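Notebook, small storage, desk corner
9th August

Continuing the page about the drawer cabinet. The last entry stopped when I had the new knob but no time to do anything with it, so I start again from the beginning of the job and then add what I learned in between. I write it long, as I will forget, and the colleagues at Stendik asked me for the notes before they order more of the same furniture.

The question is simple. We have white desks with no storage of their own. Everything small ends on the desktop: tape, keys, snacks, chargers, the little bags of screws that come with other things. We want one small cabinet for each desk, low enough to go under the top, with a drawer that a person can use while sitting or standing close, without moving the cabinet each time. The Okine is the first one we try. It has one drawer, one knob, a flat top. It is sold as a bedside cabinet and this was my doubt from the start, because a bedside cabinet is made to be used from a bed, so from the side and from a low position, and a desk is another situation.

Position first. I tried the cabinet fully under the desk, back against the wall. It looks tidy. But the knob is then far in, and you must bend a lot and you find it by feeling. The second try was with the cabinet moved forward until the front was even with the edge of the desktop. Good for the hand, bad for the knees, and the cable for the lamp fell down behind it two times in one morning. Where it stands now is the compromise: against the wall again, but at the desk frame where I can come to it from the open side. I still bend for it, but I see what I do.
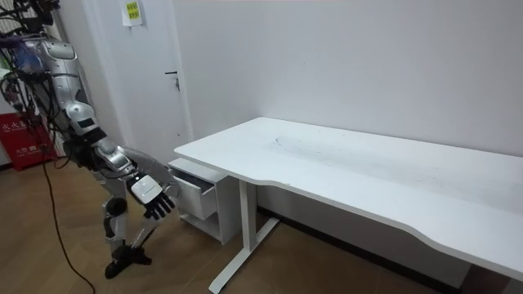
The drawer itself runs well for the price. It goes on simple rails, no soft close, no lock. When it is pulled slowly it comes straight. When it is pulled from one corner it turns a little and rubs, and you hear it. I put candle wax on both rails, only a thin layer, and wiped away what was too much. The rubbing is less but not gone. I think the left rail was mounted a little low in the factory. I could correct it with a piece of card under the screw, I did this once at Skirnness on a bigger chest and it held for years. I leave it for now, as I want to know how the cabinet behaves when it is not repaired by somebody who likes to repair.

About how far to open. I noticed that almost all of us open such a drawer only part of the way, take the thing, and push it back with the knee or the foot. So the useful part of the drawer is the front part. What is put at the back stays there until October. For this reason I do not want to fill it up to the back with dividers, which was the first plan. One shallow tray at the front is enough, and the rest can be for the things that we need seldom.

The knob. It sits low on the drawer front, nearer to the bottom edge than to the middle. At first I believed I had the front upside down and I took it off to look, but the holes for the rails are only on one side, so it is meant like this. With a low knob the hand pulls a bit upward without wanting it, and then the drawer lifts at the front and makes a knock when it comes down. If you put the hand from above and let the fingers hang behind the knob, it goes better. The spare knob I bought from Paulík is larger, and has the same screw, but it looks too heavy on such a small front. I keep it in the screw box. Result so far: the original knob stays.

Test with things inside. An empty drawer tells you little, it is light and it jumps. A full one hides the problem, because the weight keeps it down. The most honest test is one single thing, not heavy, that can roll. I looked first at whether it stays at the left end when the drawer is opened at normal speed, or whether it travels. A round thing with plastic around or under it travels much less than a bare one. Without plastic it goes to the other side at the smallest pull and comes back when you close, and it makes a noise like somebody is knocking at the door. So for loose round things: a bag, a cloth, or the tray.

Liner. The bottom of the drawer is smooth and this is the main reason that all things slide. I cut a piece of ribbed shelf liner, one size too large first and then again. Measure inside the drawer, do not measure the cabinet! The walls of the drawer take more than one thinks. I cut it 3 mm smaller on each side and it lies flat. I took it out again afterwards, to compare, and I will put it back at the end of the test.

The floor. The planks are laid in a V pattern, and I expected that the feet would catch in the seams when I shift the cabinet. They do not. But it slides too easily, so if the drawer is stiff, the entire cabinet wants to come with it. Against the wall it has nothing to stop it in the forward direction. Felt under the feet makes this worse. Thin rubber is better, I cut four small rounds from an old mat. With rubber the cabinet stays and only the drawer moves, also with a fast pull.

The baseboard is another small thing. It stands out from the wall, so the back of the cabinet can never be really flat against the wall above it. A pencil can fall in there, and mine did. I considered to cut out the back legs, but for one pencil I will not do it.

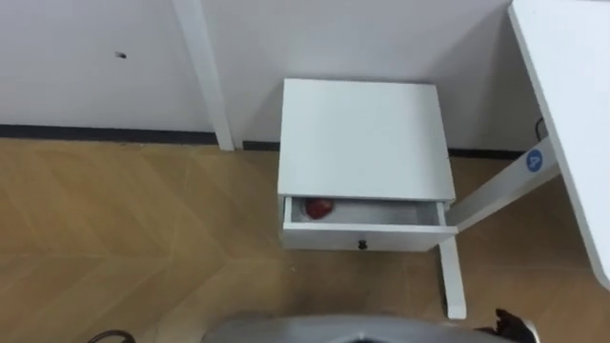
Okine cabinet in its present position, drawer partly open, something red and round at the left end.

The top. I did not plan any use for it, but people put things on it at once, mostly cups. White and smooth enough that you see each ring. A damp cloth takes away coffee if you come the same day. Tea from yesterday needs a drop of dish soap and some patience. I would not put a plant there.

Costs, for Stendik. The budget for all the desks was 3,000 and the quote came to 2,767, with delivery and without the liner. The rubber rounds cost nothing. If they want the liner too, it should still fit, but please ask for the price of the long roll and not of the short ones, the short ones are too narrow for this drawer and you get a seam in the middle.

Still open:

Left rail, card under the screw or not. Wait 7 days more with wax only.

Try the tray at the front with real things in it, tape and keys and so on.

See if the low knob disturbs taller people more than me. I am not tall, so for me the bending is small.

Ask if the same cabinet exists with the knob in the middle. On the sheet from the shop I find only this one, but the drawing on the carton shows it higher – maybe an older model, maybe only a bad drawing.

Put the liner back.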